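Keeping Anime Merch Clean and in One Piece

Figures, wall scrolls, printed cushions and acrylic stands all collect dust faster than you'd think, and most of them don't come with care instructions in a language you can read. These are the methods I use at home on a collection that fills most of one room. Everything on the list can be done with things from the grocery store, apart from a decent soft brush.

Dusting figures

Start with a dry makeup brush, the big fluffy kind sold for powder. Work from the head down so the dust ends up on the base, then wipe the base last. Hair strands and ribbons are the parts that snap, so hold the figure by the base or the torso and never by anything that sticks out.

For narrow gaps, use a small paintbrush with soft bristles. Canned air is fine on a solid statue but I don't use it on anything with loose accessories. I lost a sword the size of a toothpick that way and found it in June, inside a slipper.

Washing sticky figures

Older PVC figures sometimes get a tacky film, especially if they have been kept in a closed box. Fill a bowl with lukewarm water and add 3 drops of plain dish soap. Take off any parts that are meant to come off. Wash with your fingers or a soft brush for a minute or two, rinse, and stand everything on a towel out of the sun. If water gets inside a hollow leg, tip the figure over and leave it overnight.

Don't use rubbing alcohol, nail polish remover or melamine sponges on painted parts. All of them can take off paint, and the sponge leaves a dull patch on glossy surfaces.

If the film comes back after a few weeks, wash it again and let it air out on an open shelf. Some of my Berkby prize figures needed it twice.

Straightening bent parts

Swords, staffs and thin ankles lean over time. Dip the part in hot tap water for 30 seconds, bend it gently past straight, then hold it in cold water until it sets. Repeat if you need to - a small bend each time is safer than one big one. Skip this for clear parts, which tend to be stiffer and can crack.

Wall scrolls and posters

Roll scrolls with the print facing out when you store them. It goes against instinct, but the print is less likely to crease and the scroll hangs flatter afterward. For a scroll that already has fold lines, hang it for a few days with a binder clip at each bottom corner. If that isn't enough, iron the back on the lowest setting with a cotton towel in between, and keep the iron moving.

Posters fade quickly on a wall that gets afternoon sun. Move them, or put them in a frame with UV-filtering acrylic.

Mouse pads and desk mats

Printed cloth pads with a rubber base can be washed by hand. Check that yours is cloth first, and go by the label if it has one. Lay it flat in the sink or tub, wet it with cool water, and rub a little dish soap into the surface with a soft sponge. Go lightly over the printed areas. Rinse until the water runs clear, press it between two towels, and dry it flat. It can take a full day. No dryer and no radiator, as heat warps the rubber.

Gel wrist rests shouldn't be soaked. Wipe those with a damp cloth and leave it at that.

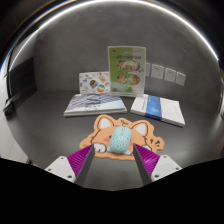
Acrylic stands and keychains

Peel off the protective film from both sides if you haven't already. Plenty of people think their stand is scratched when it's only the film. Clean with a damp microfiber cloth and nothing else. Glass cleaner with ammonia clouds acrylic.

Keychains on a bag get scuffed along the edges. A clear sleeve helps, and so does hanging them on the inside of the strap.

Cushion and body pillow covers

Turn the cover inside out, zip it closed, and put it in a mesh laundry bag. Cold water, gentle cycle, mild detergent, no bleach or softener. Hang it in the shade. If there's a stain on the print, dab it with soapy water before the wash and don't scrub.

Shelves and lighting

A glass-door cabinet cuts dusting down a lot. Mine is a secondhand Dranmont, and I ran a strip of foam weather seal along the door gap. I now clean inside it every 6 months. Before that it was every couple of weeks.

Use LED strips and keep them a few inches from the figures. Old halogen spots get hot enough to soften PVC.

Readers' additions

Anjani Wijaya keeps the original boxes flat, with the plastic inserts nested in one big bag - it takes up far less closet space. Label each insert with masking tape.

Jairo Cuervo uses museum putty under small figures on a shelf near a door that slams. A pea-size ball under each base is enough. Twist to remove it, don't pull.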